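Gilta Returns With a Second Season Set Far From the Capital

29/06/2018

When the drama series Gilta ended its first season, the network had given no sign that it would be renewed. The audience had been modest, the reviews were courteous, and the central mystery - the disappearance of a provincial land registrar - had been resolved in the final episode. Its return this summer therefore came as a surprise to many viewers, including several members of the original cast.

The new season consists of eight episodes and moves the action from the capital to the river port of Selach. Inspector Antal, again played by Danylo Semeniuk, has been reassigned there after testifying against his superiors. He is given a small office above the customs hall and a caseload that his new colleagues regard as closed. Among the papers is the file of a ferry pilot found drowned 14 years earlier, and it is this case that occupies the greater part of the season.

Series creator Etelka Vörös has described the change of setting as a return to her first intentions. "The capital was a compromise," she said in an interview in May. "I wrote the pilot script for a town where everyone uses the same post office. A policeman in such a place must investigate the man who sells him bread." She wrote six of the eight episodes herself and supervised the remaining two.

The scale of the production has increased. The first season employed 43 speaking actors, and the second employs 135, many of them recruited from amateur theater companies along the river. More than 3,000 people applied for these roles during an open call that was extended twice. The result is a series with an unusual variety of faces and accents, and the town council meeting in the third episode benefits greatly from it.
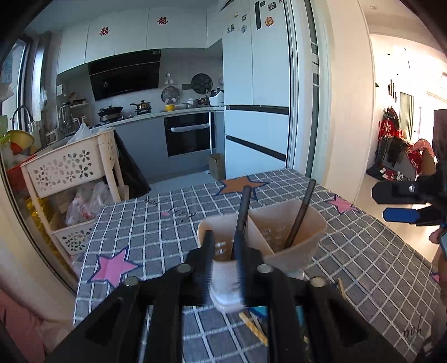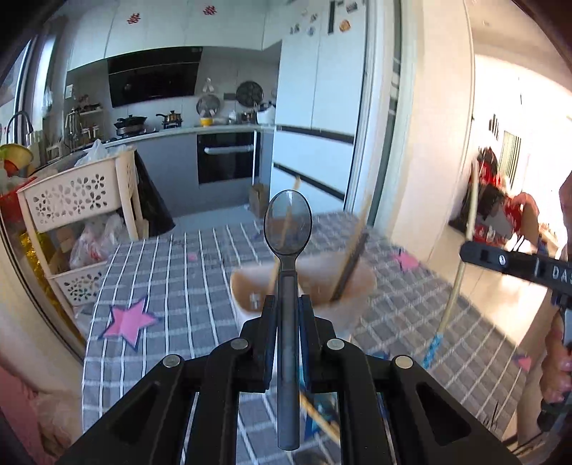
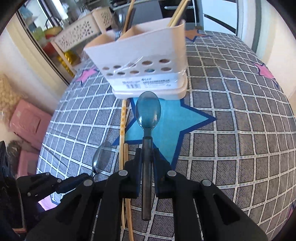

Mr. Semeniuk's performance remains the principal reason to watch. His Antal is a patient and rather stiff man who listens more than he speaks, and the writers have resisted the temptation to supply him with a tragic past. In the second episode he interviews the pilot's widow for almost eleven minutes without raising his voice. The exchange is filmed largely from across the room, and the viewer is left to judge which of the two is concealing more.

The supporting story is less secure. A shipping firm named Sallex is introduced early as the likely source of corruption in the port, and its directors are drawn in broad strokes. They meet in dark restaurants, speak in hints and dismiss their drivers with a gesture. By the fifth episode, the series appears to have lost interest in them, and a subplot concerning forged cargo records is settled in a single telephone call.

The direction is restrained throughout. Night exteriors are lit by street lamps and the lights of passing barges, and music is used sparingly. Some viewers will find the opening two episodes slow, particularly those who remember the brisk chase that began the first season. The pace improves once Antal obtains the pilot's logbook, although the series continues to assume that its audience will remember names and dates from one week to the next.

A third season has not been announced. Ms. Vörös has confirmed that she has written an outline, in which Antal remains in Selach through the winter, and that discussions with the network will begin after the final episode is broadcast.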